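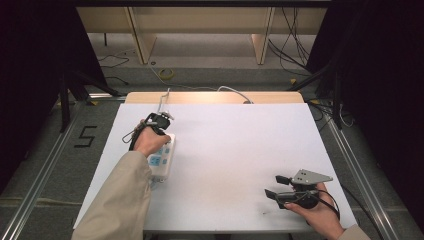

Week 5: Labels, Wall Texts and Other Things Visitors Lean On

Hildegard Engelhardt
September
Filed under: Exhibition Design / Course Handouts

Bring a pencil and one label you have photographed in the wild. If you missed last week on circulation routes, borrow someone's sketch of the Wokley floor plan before class. We'll be coming back to the dead end by the stairs.

1. Where we are

So far the course has treated an exhibition as a thing you walk through. This week it is a thing you read, standing up, in poor light, with somebody's backpack in your ribs. Few other kinds of writing have to survive such conditions. Bus timetables come close, and they have better editors.

The reading for this session was the text file from the Gurndale Museum's show on household glass. I asked you to read all of it. I suspect that about a third of you did, and that is a better rate than the museum got.

The file runs to 2,253 words. That covers everything printed on the walls and in the cases, including the sponsor panel and a sign asking people to mind the step. It does not cover the catalog. Please stop citing the catalog in your homework as though visitors had it open in front of them.

2. The layers

Most museums sort their texts into layers. The names differ from house to house and are defended with surprising heat. For this course use the following.

Title and intro panel. At the entrance. Says what the show is and why you might stay. At Gurndale it was 310 words long and began with the director's pleasure. A director's pleasure is a fine thing and can go in the letter to the lenders.

Section panel. One per room or zone. It should make sense to a person who skipped the intro and came in by the wrong door, as most people did at Wokley, where the wrong door is next to the coffee.

Group label. Covers several objects in one case. Useful, underrated, and hard to write, as it needs an actual idea connecting the objects. "Six bowls" is a fact. It will not carry a case.

Object label. One object, one label. We spend most of today on these.

Tombstone. The bare data at the head of an object label: maker, title, date, material, lender, number. So called because of how it looks. Also because of what it does to the mood.

Wayfinding and warnings. "Exit." "Please do not touch." Written last, usually by whoever is still awake, and read by everybody.

3. The intro panel: a worked case

The first draft for the Unnithan Pavilion show opened like this:

"Situated at the intersection of craft, commerce and national self-image, this exhibition seeks to interrogate the multiple and contested narratives through which temporary architecture has been constructed."

Read it aloud. Read it aloud to a family of four. The word "constructed" is doing a small pun, and I'm told the curator was fond of it.

The printed version:

"The Unnithan Pavilion was built to last one summer. It stood for eleven years, leaked for ten of them, and was loved for most of that time. Why do people grow attached to buildings that were supposed to go away?"

Things to notice. The building arrives in the first three words. There is a question, and the show does go on to answer it, in the third room. (If you put a question on a panel, somebody has to check that it gets answered. Put a name next to that task.) The leak was true, by the way. The registrar asked for it to be removed, as the lender was sensitive about water. The lender was called, laughed, and sent over a picture of the buckets.

Exercise for your notebooks: rewrite the first draft in under 40 words without using the printed version. You may not use "explore," "journey" or "dialogue." You may use "roof."

4. Object labels

4.1 Length

Gurndale's house limit is 60 words below the tombstone. Vetolow allows 75. Wokley has no limit and you can tell.

Sixty is a good number to practice with. It is long enough for two thoughts and too short for a third to get comfortable. When a draft comes in at 90, the trouble is usually in the first sentence, where the writer was clearing their throat, or in the last, where they were being wise.

4.2 Start with what can be seen

A visitor looks at the object, then at the label, then back at the object. You want that second look. A label that begins with the maker's schooling sends the visitor off to a city he may not be able to find on a map, and he won't come back.

Weak: "Trained in the workshops of the north before establishing an independent practice, the maker produced a wide range of domestic wares."

Better: "Look at the rim. One side is thicker, where the glass sagged as it cooled. The maker sold it anyway."

The second one is 20 words. It leaves room for the workshops of the north if you can't live without them.

4.3 Words that need a passport

Technical terms are allowed when they earn their place. "Pontil mark" is a good term: you can explain it in six words and then the visitor can go hunting for them in every case in the room. "Vernacular" is a poor one. It means something different to each person who uses it and nothing to the person reading.

Test: if you removed the word, would the visitor lose something they could use within the next ten feet? If not, cut.

4.4 Dates and other claims

"Circa" is honest. "Early modern" depends on who is asking. "Unique" means that you have not seen another one yet, and the day after opening a retired dentist will write to say he has two.

4.5 Numbers

Inventory numbers go at the end, small. Nobody has ever been moved by an inventory number, though I did once meet a man at Vetolow who collected them in a notebook. He'd reached 1,019 and wished to know why ours skipped.

5. Type, height, light

Designers and writers blame each other for unreadable labels, and both are right.

Size. For object labels inside a case, start at 18 point and go up. For panels read at arm's length or more, 36 point is a floor. If the designer says the text looks "heavy" at that size, cut words and keep the size.

Contrast. Pale gray on white looks lovely in the presentation. The presentation is on a bright screen in a meeting room, and the label will be in a case lit for textiles. Print a real sample, on the real stock, and hold it up in the real room. Do this before the order goes in.

Height. Keep the middle of a wall label somewhere a seated visitor and a standing one can both manage. Labels at shin height were tried at Vetolow for the big sculpture hall. The effect was of a great many people bowing to a great many bronzes, which the artist enjoyed.

Position. To the right of the object, or below it, and the same way all through the room. If two objects share a plinth, do not make the visitor solve it. I've watched a couple disagree for several minutes over which of two chairs was the expensive one.

Glare. Glass in front of a label doubles every lamp behind the reader. Stand where the reader will stand. Bend your knees a little and be short for a minute.

6. The approval chain

A label is written by one person and corrected by nine. The Vetolow schedule, which I was given on the condition that I stop asking about it, has the text passing through the curator, the co-curator, the head of education, the conservator (for materials), the registrar (for credit lines), the translator, the designer, the director's office, and the curator again, who by then doesn't recognize it.

Some practical advice:

- Agree on the word limit in writing before anyone drafts.
- Keep one master file. Name it sensibly. "Labels_FINAL_new_use this" has cost museums real money.
- Separate corrections of fact from matters of taste. Fact always wins. Taste gets one round.
- Send text to the translator late and finished. Every change after that is paid for twice.
- Credit lines are a legal matter. Copy them from the loan agreement, commas included, and never improve them.
- Read the proofs backward, label by label, from the last room to the first. People who start at the entrance are asleep by the third room, and that is where the typos live. The Wokley show opened with a panel on "pubic architecture." It stayed up a week and had the longest dwell time in the building.

7. Do they read it?

A bit. Students on last year's course sat on folding stools at Gurndale and tracked visitors through the glass show. Of 2,096 visitors followed, most stopped at the intro panel, and most of those stopped for less time than the first paragraph takes. Section panels did worse. Object labels did best, in particular the short ones beside odd things.

Before you despair: people read in bursts. They skip four labels and then read the fifth aloud to whoever they came with. You can't know in advance which one it will be, so each has to stand up without help from its neighbors. That is a good argument against writing "as mentioned earlier" on any wall, ever.

The stools, incidentally, had to go back into storage after visitors started forming a line for them. Seating is Week 8.

8. For next week

Write three object labels, 60 words maximum each, for things found in your own kitchen. One must be boring. Include a full tombstone, with a lender, even if the lender is your roommate. Print them at 18 point, tape them up next to the objects, and leave them for a day.

Then write half a page on what anyone in the house said. "Why is there a sign on the colander" counts as visitor feedback and should be recorded word for word.

Reading: the Vetolow style sheet, pages 1 to 14. Skip the section on hyphens, which is disputed.

Office hours are at 3:30 p.m., same room, door sticks.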